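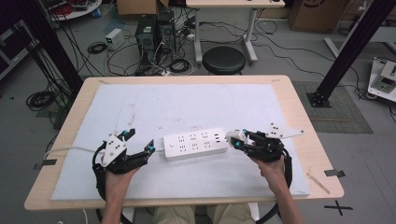
Kazimír Polák wrote back that his district has always asked parents to fill out a form giving their reasons before it will pay for an outside evaluation, and wanted to know if that is still allowed. Asking is allowed. Requiring an answer is not. Most of this session deals with that difference and what follows from it.

Print this page | E-mail this page

Session 6: Independent Educational Evaluations
Instructor: Rostam Hassanpour
Nov 28, 2018

Reading for tonight: 34 CFR 300.502, all of it. It is two pages. Bring a copy.

1. What it is

An independent educational evaluation (IEE) is done by a qualified examiner who does not work for the district responsible for the child. "Public expense" means the district pays the full cost or makes sure the parent pays nothing. A parent can also get a private evaluation at any time and pay for it. Do not mix the two up in your notes to families.

2. When the parent can ask

The parent has to disagree with an evaluation the district obtained. If the district has not evaluated yet, there is nothing to disagree with, and the request is really a request for an initial evaluation. Handle it as one. The parent is entitled to one IEE at public expense each time the district conducts an evaluation the parent disagrees with.

3. What the district must do

Two choices, both "without unnecessary delay":

- provide the IEE at public expense, or
- file for a due process hearing to show that its own evaluation was appropriate.

If the hearing officer finds for the district, the parent may still get an IEE but pays for it. The federal rule gives no number of days. Some states do, so look yours up. Letting a request sit for a semester while the team "thinks it over" is a third choice that does not exist.

When a parent asks, the district must tell them where an IEE may be obtained and what criteria apply.

4. Criteria

The location of the evaluation and the qualifications of the examiner must match what the district uses for its own evaluations, as far as that is consistent with the parent's right to an IEE. Beyond those criteria the district may not add conditions or timelines. A cost cap has to leave room for unusual circumstances. A list of examiners is fine if the parent can show a need to go off it.

5. Using the results

The team must consider an IEE that meets district criteria, including one the parent paid for. Consider does not mean adopt. Put in the meeting notes who reviewed the report, what was discussed, and what the team decided.

Case for discussion: Losstead

Losstead enrolls 1,814 students, and 231 of them have IEPs. The Asadi family received the district's report in October and wrote one line: "We don't agree with the reading part." The special education office replied that the letter was not a request and gave no explanation. The parents then hired a private examiner in Tarnitz and sent in the bill.

Come ready to talk about:
Was the letter enough to start the district's duty? What should the reply have said?
Who pays, and does it matter that the testing is already done?
The report will be on the table at the next IEP meeting either way. How should the school psychologist prepare?

Written answers, one page, to the Kudcombe office by next class. Cite the section number for each rule you rely on.

Print this page | E-mail this page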